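Frequently Asked Questions: Linens and Laundry at Plernska Guest Cottages

Last updated July 23, 2021

We get a good many letters about bedding (more than about the hot water, which surprised us the first year!), so we've gathered the usual questions in one place. If yours is missing, write to us and we'll do our best to answer before you pack the car.

Do I need to bring my own sheets?

No, every bed comes with a fitted sheet, a top sheet, two pillowcases and a blanket. If you're staying in Cuervo, the larger cottage by the gate, there's also a spare set in the hall closet, top shelf, behind the board games. You're very welcome to bring your own if you sleep better in them. Plenty of our regulars do, and one family has been bringing the same quilt since we opened.

Will the beds be made up when we arrive?

In Cuervo and Grustcombe, yes. In Plakby we leave the linens folded on the chair, as people like to choose who sleeps where in the attic room and we were forever making up the wrong beds. If you'd like Plakby made up too, just say so when you book. There's no charge for it.

What do the sheets feel like? Are they the slippery kind?

They're plain cotton, 325 thread count, washed many times over and quite soft by now. We did try a set of 1000 thread count one winter after a guest recommended them warmly, and they were lovely to look at, but they took forever on the line and half of us found them too warm. So we went back to what we knew.

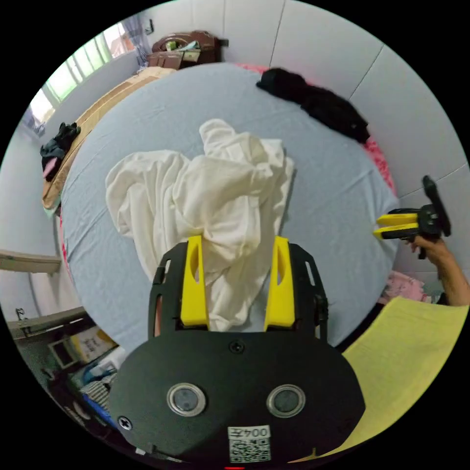

Colors vary from room to room, and we've stopped trying to match everything. When a pillowcase wears out we replace the pillowcase and leave the rest of the set alone, so you may find a stripe next to a flower. We hope you'll find it cheerful.

Should we strip the beds before we leave?

It's a kindness but it isn't required. If you do have a minute, pull everything off and leave it in a heap on the mattress. Please don't fold it! It all gets shaken out anyway to look for socks, phone chargers and stuffed rabbits. Leave the mattress pad on.

Can we use the washing machine during our stay?

Of course. There's one in the shed behind Grustcombe, shared by all three cottages, and the soap is on the shelf. It's a slow old thing and a full cycle runs 80 minutes, so do plan on going for a walk. Please don't start a load after nine in the evening, as the spin can be heard in the back bedroom.
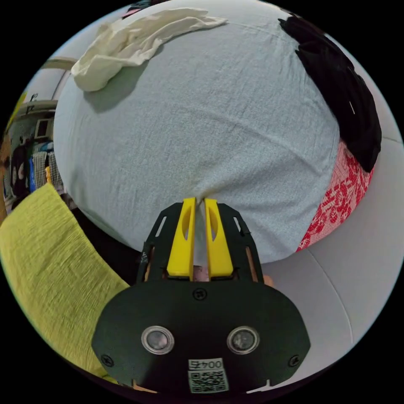
Pale blue-gray cloth, close up.

Is there a dryer?

There isn't. We have two long clotheslines and, for wet days, a folding rack in each bathroom. In October things dry slowly, and you may want to bring an extra towel or two per person.

I'm allergic to feathers and to perfumed soap. Is that a problem?

Not at all. None of our pillows have feathers in them, and we switched to unscented soap years ago. If you need a particular brand, send us the name a week ahead and we'll wash your set in it.

We left something in the bedding. What now?

It happens nearly every week. Write to Tadeusz Sadowski in the office with a description and your mailing address. Anything under 600 grams we mail back at our own expense, and for heavier things we'll ask you to cover the postage. We keep found items until the end of the season, and after that they go to the church rummage sale.

Can I buy a set of the sheets?

We're asked this a lot, and we're flattered, but we only have what's on the beds and in the closets.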